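Subject: Re: [eltari-kitchen] Which mugs for the reading room?
Date: February 15, 2025

On the mugs thread, a member wrote:
> Are the red ones any good for coffee? I nearly ordered 18 of
> the Hanel glass cups but everyone says they burn your fingers.

Oh, do get the red ones! I've had mine from Sorkix for 2 years now and I'm still fond of them. They're ceramic, white on the inside, with a nice fat wall. 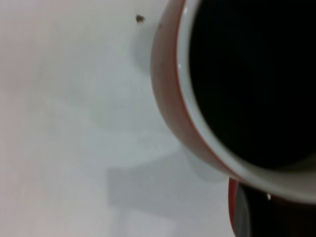 Two of the reds, close up.

I paid a fiver each in the April sale (they were nine pounds before that, which I'd never have managed for a whole set). The handle is properly chunky, so you can get a decent grip on it even with cold hands first thing.

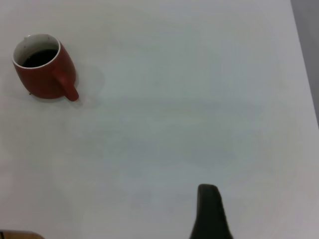

My only grumble is the white glaze, as it does show every drip round the rim if you're a messy pourer like me. A bit of bicarb on a damp cloth sorts it. Carrillo do a plain grey one as well, but it felt a bit mean and thin to me.

Shout if you want the order code, I've got it written down somewhere!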